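October 11, 2026

Hello again from the laundry room, where I seem to spend most of my fall. A few of you wrote back after the April letter asking how my "own fewer clothes" year was going, so I'm giving this whole issue over to it. Get a coffee, it's a long one!

## Where I'm at

I started the year with 219 pieces of clothing, not counting socks and underwear (I did try to count the socks and gave up). That number embarrassed me. I wear maybe the same two pairs of jeans all week, and yet there were four sweaters in a bin under the bed that I had completely forgotten I owned. One still had the tag on it from a store in Ranby that closed before we moved here.

The plan was simple enough. Wear things until they wear out, mend what I can, give away what doesn't fit, and buy nothing new until the holidays. I have broken the last rule twice. Once was for rain boots, which I stand by, and once was for a green corduroy jacket at the Calimlim rummage sale, which I also stand by, though my husband has questions.

## The mending pile

Last winter the mending pile was a grocery bag hanging on a doorknob. Then it was two grocery bags. I finally sat down with it over a long weekend and got through 17 things, mostly buttons and hems, with one pair of work pants that needed a patch on the seat big enough to sit a cat on.

What helped was doing all the same kind of job at once. All the buttons first, with the button tin open and one needle threaded in navy and one in white. Then the hems. Then the holes. If I switch back and forth I lose the scissors every single time, and then I get up to look for them, and then I'm in the kitchen eating crackers and that's the end of the mending.

I still can't darn a sock that feels good inside a shoe. I've watched people do it, I've got the little wooden mushroom, and mine come out with a lump like a pea. If any of you have the trick to it please, please write to me.

## The swap at Prorkovura

A bunch of you came out to the clothing swap at Prorkovura (the old shoe store with the good windows), and it was so nice to put faces to email addresses. I brought 16 things and went home with three, so I'm calling that a win. The kids' table was picked clean in the first half hour. The men's table, as always, was mostly polo shirts – if you've got a man in your life with a closet full of decent flannel, nudge him.

A few things I'd like us to do differently in the spring. We need a real mirror, a long one, and I'm happy to haul mine over if somebody has a truck. We need more hangers. And I'd love for people to pin a little note on anything with a flaw, because I took home a lovely gray cardigan and found the moth hole at home in good light. I would have taken it anyway! I'd just have liked to know.

Leftovers went to the thrift shop on the corner by Firnel, and they were glad to have the coats.

## Tees are the hard part

Can we talk about T-shirts? They're the thing I own the most of and think about the least. I had a whole drawer so full it wouldn't close, and the ones at the back hadn't seen daylight in years. So one evening I dumped the drawer out and went through them, and I got down to 11 keepers.

My test is pretty rough. Lay it out flat under a bright light and look at the neck first. If the collar has gone wavy like bacon, it's a rag. Then the armpits. Then look for those tiny pinholes near the belly that come from leaning on the counter (I get them on every shirt, always the same spot). If it passes all that, I ask if I'd wear it to the grocery store. Pajama shirts get their own pass, but only two of them.

Color is where I go soft. I don't need more pink, and I will keep every pink one.

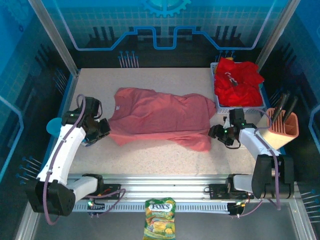
## Washing less, and colder

This was the cheapest change and I wish I'd made it years ago. I turned the dial to cold for everything but towels and sheets, and I quit tossing things in the hamper just because they'd been on my body for an afternoon. Jeans go over the back of the chair. Sweaters get hung by the window overnight.

My black things have stayed black, too. I turn them inside out and hang them on the rack in the spare room, where they take forever to dry at this time of year, so plan ahead if you need your good pants for Monday.

## Before I go

Next time I want to write about coats and what to do with a zipper that splits. If you've fixed one at home, hit reply and tell me how you did it. I also still have a big bag of clean cotton scraps by the front door for anyone who quilts. First one to ask gets it, and I'll throw in the bag.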